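4.3 Loss of grip during plate transfer

Most faults in the Kustora trials came from the plate task, in which the arm lifts a plate by its rim and places it in the black rack. In 35 runs the fingers closed on the rim at too shallow an angle, and the plate turned in the grip once it left the table. The controller did not recognise the slip – finger width stayed within tolerance – and carried on towards the rack. An operator used the emergency stop in 4 of these runs.

Figure 6. Plate held at the rim by the gripper, with a second plate at the rack.

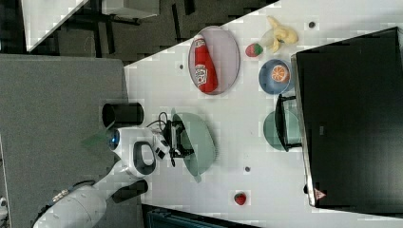 Reading time: 4 min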